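4.3 Checking the finger opening and pads

Bekix two-finger gripper, wrist camera fitted. Carry out this check after every finger change and before teaching any rack position.

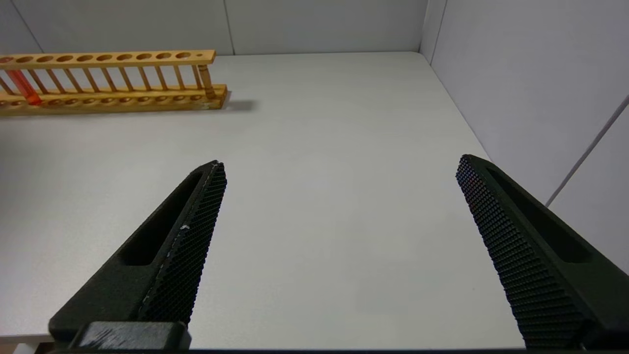
Before you start

Arm in manual mode, speed limit at 16 percent. Enclosure clear of hands and tools. Racks may stay on the table if they are outside the finger sweep.

CAUTION: The fingers move as soon as the jog key is held. Keep your free hand on the stop button.

Steps

1. On the pendant, open Tools > Gripper > Service.

2. Hold OPEN until the readout stops changing. Nothing should be between the pads.

3. Open the wrist camera view. Both fingertips must be visible, with clear table between them. One finger may look larger than the other because of the camera angle. Do not correct for this in software.

4. Inspect the knurled pads. Light scuffs are acceptable. Replace both pads if the grid is worn smooth at any point or if a pad edge lifts.

5. Check the long slot in each finger for debris. Clean with a dry brush only – solvent attacks the pad adhesive.

6. Hold CLOSE at low force until the pads meet. If they meet unevenly, loosen the finger mount screws, realign and repeat from step 2.

7. Press STORE ZERO. The display shows code 681 when the value is saved.

Note: If code 300 appears, the jaws were still moving when the key was pressed. Wait for the readout to settle and store again.

Note: Test tube racks are taught separately, with the rack in its working position. See section 4.4.

Repeat the pad inspection every 21 days in normal use. Replacement pads are supplied in pairs by Dulthorpe.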